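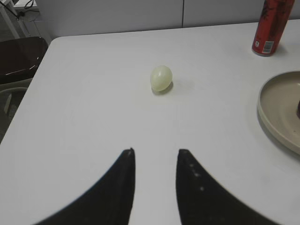 I finally made it to the open house at Harju! I've been meaning to go for two years, and both times before this I managed to miss it (once with a cold, once because I wrote it down in the wrong month). This August I put it in three different calendars and drove over to Musness with a thermos and a notebook like I was going on a school trip.

If you don't know the place, Harju is a small robotics shop in the old Clelside building, the long low one behind the bus garage. They mostly do arms that pick things up and put them down again, for people whose things are all different shapes. Once a year they open the doors and let anybody wander through. Parking is on the grass. Wear shoes you don't care about.

I got there a little after ten and the first room was already full, mostly families, and a lot of retired folks with very good questions. There was a wall of old grippers, going back to one that looked like a pair of salad tongs, and I could have spent the whole morning on that alone. They let you hold some of them. The old ones are so heavy! I had no idea. You pick one up and right away understand why the newer arms can be so much smaller, if the thing on the end of them doesn't weigh as much as a bowling ball.

But what I really came for was the tabletop demo in the back. The setup couldn't have been plainer: a white table pushed up against a gray partition, and on it an egg-shaped thing in a pale greenish cream, a red aluminum can, and a plate. Two black fingers on the end of the arm. There's a little camera down by the gripper, and they had its view up on a monitor so we could all see what it sees, which I loved. From down there the fingers are enormous and the egg looks very small and very far away, like a golf ball across a parking lot.

The task was to go get the egg and set it on the plate. I know how that sounds. I stood there for most of an hour.

Part of the fun was the waiting. The arm would come down to a spot above the table, stop, and seem to think it over, and the whole room would go quiet. Then it would creep forward with the fingers open, and there was this moment on the monitor when the egg slid in between the two fingertips and somebody would always whisper "come on, come on." The first run I watched, it nudged the egg and the egg rolled off to one side, and we all groaned. The arm backed up, looked again, and went after it from a new angle. Got it! You would have thought we were at a ball game.

The engineer running the table was great about explaining things without making it sound like a lecture. She told us the hard part of an egg shape is that it has hardly any good places to hold. Squeeze too high and it squirts out the bottom, too low and it pops up. A can is friendlier, with those straight sides, as long as you don't knock it over getting there. She also said they move everything around between runs so the arm can't just memorize where to go, and she let the kids do the moving. One boy put the egg so close to the can that the arm took three tries, and he was extremely proud of himself.

Somebody asked how many practice runs it takes to get this far. She said over 1000 for this table, and that a lot of those were done by a person steering the arm by hand so it had something to copy. I asked if I could try the steering and she said sure, and folks, I was terrible. You hold a handle with a trigger, and the arm follows your hand, and it all feels natural until you have to judge how far away something is from that little camera view. I closed the fingers on thin air. Twice! On my third go I got the can by the top, lifted it maybe an inch, and put it down again very, very carefully. I'm counting it.

It gave me a whole new respect for how much my own hands know without telling me. I came home and picked up an egg out of the fridge and just watched my fingers do it. My husband asked what I was doing and I didn't have a great answer.

Other things from the day, in no order:

The Stodum people had a table out in the hallway. They make the soft pads that go on the fingertips, and they had a box of samples you could squish. Some were grippy like a bike handle and some felt almost like skin, which I didn't care for. I took home a gray one and it's on my desk now.

There was a tour of the machine room at eleven and another at one. Take the early one. By one o'clock there were 48 people signed up and you couldn't hear a thing over the fans.

The poster in the hallway lists 56 objects they've tried to pick up over the years, with notes. Peach, good. Wet peach, bad. Sock, "it depends." I laughed out loud at the sock.

Coffee was free and the lemon bars were gone by noon. I had one. It was excellent.

I went back to the egg table once more before I left. The crowd had thinned out by then, and the engineer was trying a different approach where the arm comes in lower and slower. It took forever. There was a grandfather next to me with a girl on his shoulders, and she was giving the arm directions the entire time ("left, no, LEFT") and when the fingers closed on the egg she threw both arms up and nearly took his glasses off. The egg went on the plate. It wobbled a bit, and stayed.

They do this every summer, and there's a sign-up sheet for the mailing list by the front door. The hand-steering line was short when I went, but it got long fast after lunch, so do that first if you want a turn. I'm planning to practice on kitchen tongs until next year. If anybody from around here wants to carpool, leave a comment, I've got room for three and I'll bring the thermos again.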